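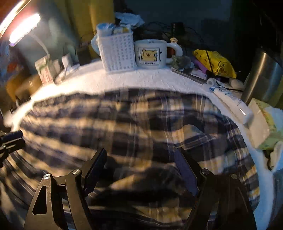
The plaid one, waiting its turn on the white cover. Basket and mug keeping it company.

Folding plaid so the lines match – does anybody bother?
Forum: Linens, Laundry and Closets
Started by pustville_jo, 2019-12-04

pustville_jo
OK folding people, I need a ruling. I have this plaid piece (navy, cream, mustard and white, with the skinny stripes running both ways) and I can't get it to look decent on a shelf. My solids fold up fine. My towels fold up fine. The plaid comes out crooked every single time, and since it has lines all over it you can see exactly how crooked it is from across the room.
I fold on top of the bed because it's the only flat thing in my place that's big enough. The cover on there is white with a sort of waffle texture. My stuff lives along the far side while I work, so yes, that's my basket of odds and ends and yes, that's a mug, please be nice.
What I do now is grab two corners, shake, fold in half, fold in half again, then in thirds. By the thirds I'm off by a couple of fingers. Is there a trick, or do I just put it at the bottom of the stack?

grigoris_g
Quit shaking it. Lay it down and smooth it out from the middle with your flat hands, then fold along a stripe. You've got a ruler printed on the thing! Pick one stripe, follow it all the way across, crease there. I don't even look at the edges on plaid, half of them are cut crooked at the factory anyway.

Arklow Anne
Disagree with Grigoris, sorry. If you fold by the stripe and the edge is off, you get a little flap hanging out and that's what you see on the shelf. Edges first, stripes can do what they like. I've folded by the edges for 30 years and my closet looks fine.

grigoris_g
Your closet has doors, Anne.

Arklow Anne
It does and I recommend them to everyone.

cauabezerra
Jo, what is it, a shirt or a blanket or a tablecloth? I can't tell with it all bunched up like that and the answer is kind of different. A shirt you fold around the buttons. A throw you can roll. If it's a tablecloth I'd hang it over a padded hanger and never fold it again in my life.

pustville_jo
It's a throw, a thin one. I got it last February at the Brollcombe church sale and I've been fighting with it ever since. Rolling is out, I tried it and it fell off the shelf onto the cat.

cauabezerra
Poor cat. Then I'm with Grigoris, go by the stripe.

Anahera H.
Can I be the annoying one and say it's the bed? I used to fold on a quilted cover too and everything slid into the dips, you think it's flat and it isn't. And a soft mattress sinks where you lean on it, so your corners move while you're busy with the other end. I moved to the kitchen table (wiped down first, obviously) and my sheets got better the same day. Try one fold on something hard before you blame the plaid!

jemal_laundry_fan
Textured covers are good though?? The cloth grips. On my table thin stuff skates all over the place and I end up holding it down with my chin. I'd take the waffle any day.

Anahera H.
Maybe for thin stuff, OK. I mostly do sheets and those are heavy enough to stay put.

pustville_jo
My table is 30 inches wide and has a sewing machine on it, so the table is sort of theoretical. But I could try the floor.

Edivaldo X
Floor works. I did all my folding on the floor in my old apartment, just put a clean sheet down. Knees don't love it.
On the actual question, here's what I do with plaid. Fold in half with the right side out, so you can see the lines while you do it. Match up one big dark band at the fold and the same one at the open end. Don't try to match everything, you'll go nuts. Then for thirds I bring one side in, stop, look, and only then bring in the other. If it's off, the crooked bit goes on the inside and who's going to know.

Arklow Anne
"The crooked bit goes on the inside" is the edges method with extra steps, Edivaldo.

Edivaldo X
I'll take that.

grigoris_g
Also Jo, unrelated, but what's in that basket? I see packets, white and yellow and light blue ones, and a plastic bag sitting on top of it all. Mine looks the same and I keep saying I'll sort it.

pustville_jo
Ha. The basket is where things go when I don't know where they go. I like it because it has a handle so I can carry the whole problem to another room. I've been meaning to split it up into small zip bags but then I'd have a basket of zip bags.

cauabezerra
Take the crumpled bag off the top and you're halfway done.

Anselmo R (moderator)
Basket talk is welcome in the Clutter section, there's a thread over there with more than 200 replies and it needs fresh blood. Leaving this one open for folding.

pustville_jo
Fair enough! Back to folding. I just tried Edivaldo's version on the floor, right side out, matching the wide navy band. First go was worse than usual, second go was a lot better. Still a bit of a wedge on one side but it faces the wall. Then I did Grigoris's on the bed and the stripe really does help for the first fold, I lose it on the thirds.

grigoris_g
Do quarters then. Who said it had to be thirds?

pustville_jo
My shelf said. It's 9 inches deep.

Arklow Anne
Edges, Jo. Just try it the once.

pustville_jo
OK OK, edges tomorrow, after the towels. I'll report back.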